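Drawing Tips I Stopped Believing (and the Few I Kept)

Every beginner's drawing book has the same page of studio tips, and I have come to think they were all copied from one another sometime before I was born. I have tried most of them at my own table. A lot of them cost money, or time, or a perfectly good sheet of paper. These are my notes, in the order they annoyed me.

Kneaded erasers and the freezer

The tip says to put a grubby kneaded eraser in the freezer overnight and the graphite will come out of it. I did this on a Friday and got a cold grubby eraser. Pull it, fold it, pull it again. When it stays dark gray and leaves a greasy shine on the paper, cut it up and use the pieces for blocking in soft tone with charcoal, where dirt doesn't matter. Then buy another one. They're cheap.

Hairspray as fixative

People swear by this. I sprayed half of an old charcoal study and left the other half alone, and by June the sprayed half had a yellow cast I could see from the doorway. If the drawing is practice, leave it loose and put a sheet of glassine over it. If it's going to someone who paid for it, use a real fixative, outdoors, in light coats, and expect your darks to shift a little anyway. Niloufar Mousavi, who taught the evening class where I learned to draw hands, told us to stop fixing things and start storing them flat. I ignored her for years.

Sharpening with a knife

This one holds up, with conditions. A knife gives you a long exposed lead that you can lay on its side, and for charcoal pencils I wouldn't use anything else. For ordinary graphite, a decent hand sharpener does the job and doesn't take a slice of your thumb. Cut away from yourself, turn the pencil after each stroke, and shape the last bit on sandpaper. If the lead keeps snapping inside the wood, the pencil was dropped at some point, and no technique will fix it. Give it away to someone you don't like.

Baking a broken pencil

Which brings me to the microwave trick, where heat is supposed to weld the broken lead back together. Please don't. There's foil stamping on half the pencils sold, and foil in a microwave throws sparks. I've seen versions of this tip that use a warm windowsill, and those are harmless, but I tried it with two colored pencils and they broke in the same places as before. 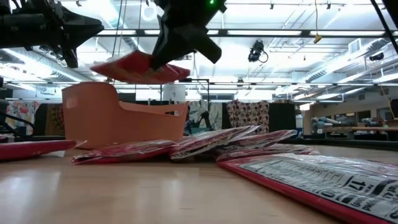 Drawer organizers

I own more of these than I'd like to admit. The Grandix stacking tray looked sensible in the store and turned out to have slots too short for a new pencil, so everything in it had to be half used already. The Laxdal roll-up canvas case is better, though the flap never covers the tips unless you sew on a button. What I use every day is a row of jam jars. Hard pencils in one, soft in the next, pens in the third, and a fourth for whatever I'm too tired to sort. That makes 4 jars, and no tips page has improved on them.

Stand pencils point up, brushes hair up, and lay your technical pens flat. The part about pens I can vouch for after losing one to dried ink. The part about pencils is only so that you can see which one you're grabbing.

Removing ink from a tabletop

Toothpaste, says the internet. Toothpaste is a mild abrasive, so it will take off ink, and it will also dull a shiny finish. Try a damp cloth with a drop of dish soap first, then a little rubbing alcohol on a cotton swab, tested somewhere out of sight. Some finishes go cloudy under alcohol – shellac is the famous one – so don't skip the test. Better still, tape down a big sheet of scrap paper before you start.

The 20-minute warm-up

You will be told to fill pages with circles and straight lines for 20 minutes before you do anything real. Khoa Lục does it and his lines are better than mine, so I can't call it nonsense. But he was good before he started doing it. When I warm up that long I'm bored by the time I reach the drawing. Two pages of loose boxes in perspective is enough for me, and I stop sooner if my shoulder feels free.

Special lamps

The Uner daylight lamp is a nice lamp. It did not change how I see values, which was the promise on the tips page that sold it to me. Where you put a lamp matters far more. Right-handed people want it on the left, left-handed people on the right, so the shadow of your hand falls away from the line. An ordinary desk lamp with a neutral bulb will do that.

Stretching paper

For wet media on thin paper, yes, do it. Soak the sheet, lay it on a board, tape all the edges with gummed tape, and leave it flat until it's completely dry. For line drawing with a light wash I've quit bothering and use heavier paper. Masking tape won't hold a soaked sheet, whatever the video says. Neither will the Daltusex clips I bought for the purpose, which left dents in the paper and let it buckle between them.

Washing brushes in hot water

Use cool or lukewarm. Hot water can loosen the glue in the metal collar, and then you'll be picking hairs out of your washes. Bar soap is fine. So is the fancy brush cleaner, if somebody gave it to you.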